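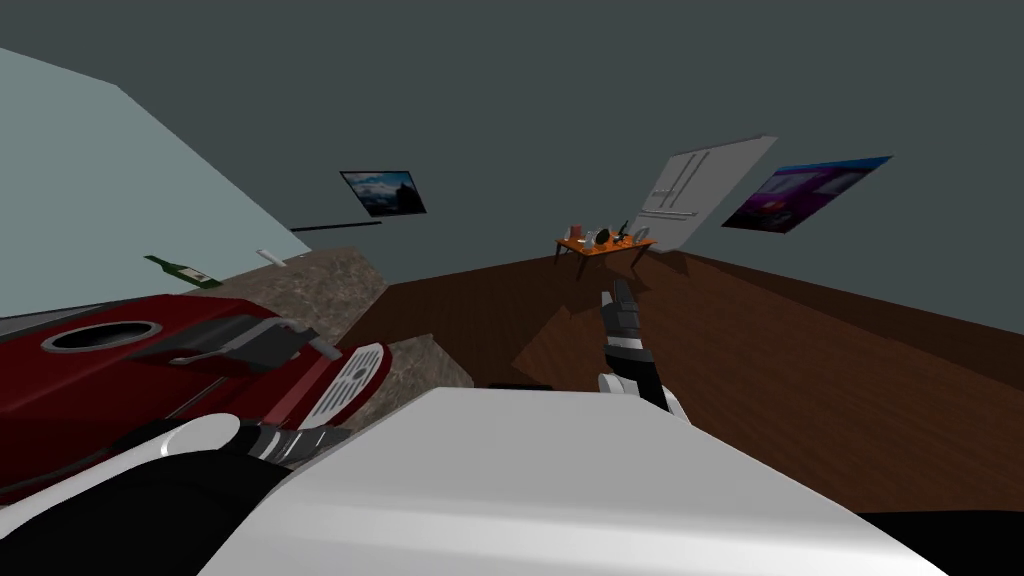 Why Do Wooden Floors Creak?

You are walking to the kitchen for a glass of water. It is late, and the house is quiet. Then the floor goes "eeek" under your foot. You step back and it does it again. What is making that noise?

The short answer is rubbing. When two hard things are pressed together and one of them slides a tiny bit, they can make a sound. In a floor, those things are usually pieces of wood, or a piece of wood and a nail. To see how this works, we need to look at what a floor is made of.

What is under your feet?

A wooden floor has layers. The part you walk on is called the finished floor. It is made of boards laid side by side. Under it there is often another layer called the subfloor, made of plain boards or big flat sheets of wood that you never see.

Under the subfloor are the joists (say it like "joysts"). Joists are long, strong beams that run from one wall to another. They hold up the floor, the furniture, and you. If you have ever been in a basement with no ceiling, you may have seen joists over your head.

All these parts are fastened together with nails, screws, or glue. When everything is tight, nothing can move and the floor is quiet. When something comes loose, even by the thickness of a piece of paper, there is room for it to move.

Stick and slip

Rub your finger slowly down a clean window. It may squeak. Your finger sticks to the glass for a moment, then slips, then sticks again. It does this many times every second. Each little slip shakes the air, and shaking air is what your ears hear as sound.

A violin works the same way. The bow sticks to the string and slips, over and over, and the string sings. A door hinge that needs oil does it too.

When you step on a loose board, your weight pushes it down. The board slides along the nail that is supposed to hold it, or it rubs on the board next to it. It sticks and slips, and you hear a creak. When you lift your foot, the board springs back up and may creak a second time.

Wood that grows and shrinks

Wood comes from trees, and a living tree is full of water. The wood is dried before it is made into boards, but it never stops taking in water from the air and giving it back. Air that holds a lot of water is called humid air.

In humid summer air, the boards take in water and swell. They get a little wider and press hard against each other. In winter, when the heat is on, the air indoors is dry. The boards lose water and shrink. Small gaps open between them, and the nails do not hold as tightly as before.

This is why a floor can be quiet in July and noisy in January. It is also why people who put in wooden floors leave a narrow gap along the walls. The gap gives the boards somewhere to go when they swell. You can't see it in most rooms because a strip of trim covers it.
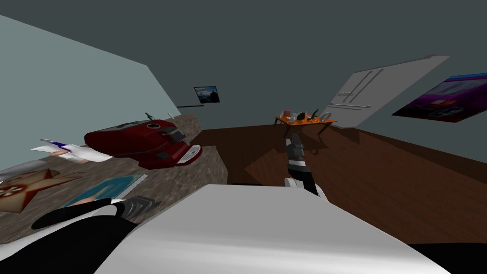 Boards swell much more across their width than along their length. Think of a tree trunk as a bundle of drinking straws standing upright. When the walls of the straws soak up water, they get fatter, but they hardly get any longer. A board is cut from that bundle the long way, so it gets wider but stays nearly the same length.

Why does it seem louder at night?

There are two reasons. The first is that there is less other noise. During the day there are cars outside, people talking, and a refrigerator humming. A small creak is easy to miss.

The second reason is temperature. When the sun goes down, many houses cool off. The wood, the pipes, and the metal parts all shrink slightly as they cool, and they don't all shrink by the same amount. One part pulls against another until it slips. That can make a pop or a crack when no one is walking at all. It is just the house cooling down.

A noisy old house

Ileana Filip fixes floors in the town of Murnby. One of her jobs was an old farmhouse on the Fokwood road, where the upstairs hall creaked from one end to the other. The family had learned to walk close to the wall, where the floor was quieter.

She started by asking someone to walk up and down the hall while she stood in the room below with a flashlight. She could see a thin gap between one joist and the boards above it. Each time a foot came down, the gap closed. Each time it lifted, the gap opened again.

She tapped a thin slice of wood, called a shim, into the gap. A shim has to fit snugly. If it is pushed in too hard, it lifts the board and makes a new gap farther along. In other places she used screws, because the ridges on a screw grip the wood better than a smooth nail does. The hall took her 2 days. One board near the stairs still creaks, and the family asked her to leave it alone. They like to know when someone is coming up.

Floors that are meant to make noise

In Japan, some old temples and castles have floors that chirp when people walk on them. They are called nightingale floors, after the bird. Metal clamps under the boards rub against nails as the boards move up and down. Many people say the floors were built that way to warn of visitors in the night. Others think the chirping came about by accident as the floors wore. Either way, it is hard to cross one in silence.

Try it: find the creaks

Ask a grown-up before you start, and pick a room where there is nothing to trip over. You will need paper, a pencil, and socks.

1. Draw the shape of the room on your paper. Mark the doors and windows.
2. Walk slowly across the room in your socks. Put your whole weight on each foot.
3. When you hear a creak, put an X on your drawing.
4. Turn around and walk back along a new path, next to the first one.
5. Keep going until you have covered the room.

Now look at your X marks. Are they in a line? They may be following a joist. Are there more of them near the door? That is where people step most often, and boards there get loose sooner.

Keep your map and do the test again in a different season. Andor Gulyás, a fifth grader in Grevstead, mapped his bedroom in winter and again in summer. Five of his winter creaks were gone the second time, and there was a new one under the window.

Words to know

Friction: the force that slows things down when they rub together.
Humid: having a lot of water in the air.
Joist: a long beam that holds up a floor.
Shim: a thin piece of wood used to fill a gap.
Subfloor: the layer under the floor you walk on.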